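Home > Household & Cleaning > Bins, Bags and Recycling
Spare bin bags on a wall hook – anyone else?
Started by Radek Urban, Thursday, May 21, 2026

radek_u
We have a small office above the shop in Prarkville and the bin bags have always been kept wherever someone last dropped them. I put a white adhesive hook on the wall over the spot where the bin gets changed and now hang a bag from it by the handle. Pictures of the corner below. The carpet is next on the list.

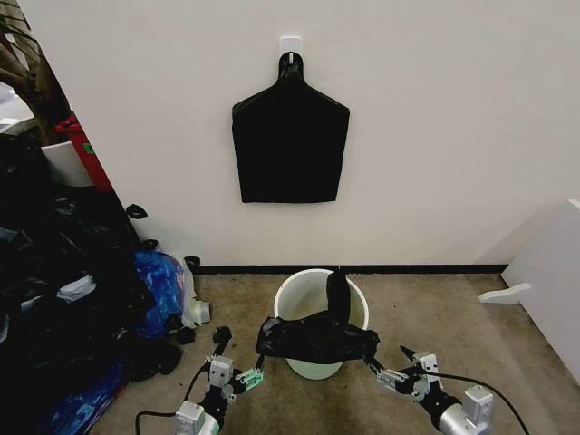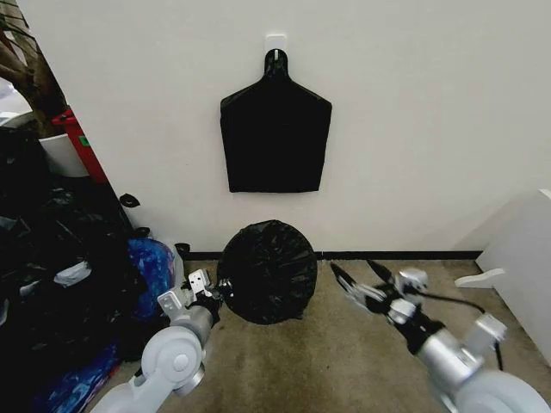
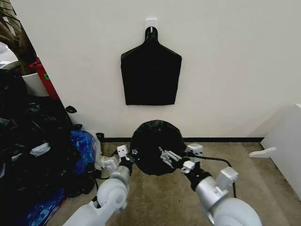 What I want to know is whether these hooks last. The packet says to clean the wall first and wait an hour before hanging anything, and I waited perhaps half that. The wall is ordinary emulsion over plaster. I would also like to hear how other people store spares, as we go through a lot of bags and the heap on the left is not a system.

serena.greco
A bag weighs next to nothing so the hook will be fine. Mine has been up in the utility room since last August with a dustpan on it, and that is heavier than any bag.

I don't see the point of hanging a single one though. You take it down, use it, and then you have an empty hook and still need to go and find the roll. I keep the spares in the bottom of the bin, under the bag in use. Lift the full one out and the next is there.

nkruger
Did that for years. Stopped after a bag split and there was old tea all over the spares. If you have a bin with a lid and only paper in it, fine. For anything from a kitchen, no.

radek_u
It is mostly paper and food wrappers, with the odd coffee cup that still has coffee in it. So I am with nkruger on this. Serena, fair point about the single bag, but the idea is that whoever uses it hangs up another one.

serena.greco
And do they?

radek_u
Three times out of the last eight.

Essam_E
I did office cleaning for 14 years so a few things from that.

Spares under the liner is what nearly every cleaner does and it works, provided you put two or three in and not the whole roll. If one leaks you lose two bags. Cheap.

If you want them on the wall, hang several from the same hook. Tie handle bags will go over one another if the hook is deep enough. The little ones are not, so buy the next size up.

Size of bag matters more than any of this. Most people buy bags too big for a round waste paper bin, then they have to gather up the slack and it slips down the first time something heavy goes in. Measure round the rim. The bag opening wants to be slightly bigger than that and no more. With the extra you have, twist it at the side and tuck it under the rim.

nkruger
Agree on the size. We bought Odera ones for the bins at work and they were the right fit, but the handles tear if you carry them by one side. Changed to Wimix, thicker, and the handles have been all right so far. They take longer to open.

zwane_n
Can I ask a question about the hooks. I rent and I am worried about paint coming off when I take them down. I have 13 of them up at the moment (keys, tea towels, oven gloves and so on) and the tenancy ends this summer.

Essam_E
Depends on the type. If there is a tab at the bottom, pull it straight down along the wall, slowly, never towards you. If it is a plain sticky pad, warm it with a hairdryer and work dental floss behind it. Leftover glue rubs off with your thumb.

serena.greco
Try one behind a door first. The landlord's paint in my last flat in Flumley came off in a sheet and no amount of floss would have helped.

zwane_n
Thank you both. Will do one of the kitchen ones this weekend.

radek_u
Back to the heap for a minute. Would you fold bags or leave them as they come? I have a drawer free but it is shallow.

nkruger
Fold. In half lengthways, press the air out, in half again, then roll from the bottom up to the handles. Takes no time once you have done a few and they fit in a shallow drawer standing on end.

Essam_E
I would not bother. Keep them on the roll, put the roll in the drawer and tear one off when you need it. Folding bin bags is a job you are making for yourself.

nkruger
His are already off the roll. He can't put them back on.

Essam_E
Missed that. Fold them then, and next time leave them on the roll.

radek_u
Will fold what is there and move up to a bigger hook for the next few. Any suggestions for the carpet, or should that go in a new thread?

serena.greco
New thread, under Floors. Say what the marks are if you know, and whether it is wool or synthetic.

Back to top | Contact the moderators | Forum rules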